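Section 3. Recording Your First Grasps

By now your Lulico hand gripper should be charged and paired with the Hedoston recorder, and we hope the pairing went smoothly (if the light is still blinking, please go back a section and have another try). This is the part most people enjoy, where you get to pick things up and put them down while the recorder takes notes!

Before you begin

Choose a table you can reach across comfortably and leave a few everyday things on it. A perfectly bare table makes for a dull lesson, and a system that has only seen one bottle on one bare table tends to be puzzled by everybody else's kitchen.

Recording a grasp

1. Press the record button once and wait for the short beep. Hold still for a moment so the recorder has a clean starting view.

2. Move toward the object at an easy, natural pace, the way you would reach for your own coffee. There is no prize for speed.

3. Bring the two fingers down on either side of the object and close the trigger gently until both black pads meet the surface. With a small water bottle, keep it upright between the fingers and take hold below the cap, so the cap stays in plain view.
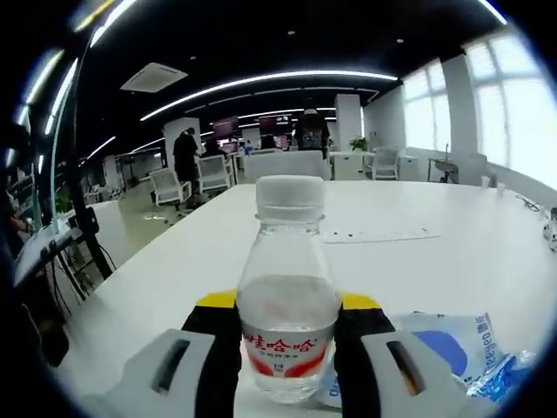

4. Lift the object a little, carry it to its new spot, and set it down before you open the fingers. Please don't drop it the last little way, tempting as it is, or the system will learn to do the same.

5. Back away slowly and press the button again. Two beeps mean the take is saved.

Note: A good session is 40 takes with one object. After every 14 or so, turn the object a bit and shift your own feet, too. We trained our Kos starter model on nearly 500 takes, and the variety helped it a great deal.

Caution: Thin plastic bottles dent easily. If you feel the wall give, ease off the trigger and start the take over.

Caution: Keep loose cables clear of your path, and keep your free hand out from between the fingers.

If a take goes wrong, hold the button for 3 seconds to discard it. Checking and labeling your saved takes in Filov is covered in Section 4.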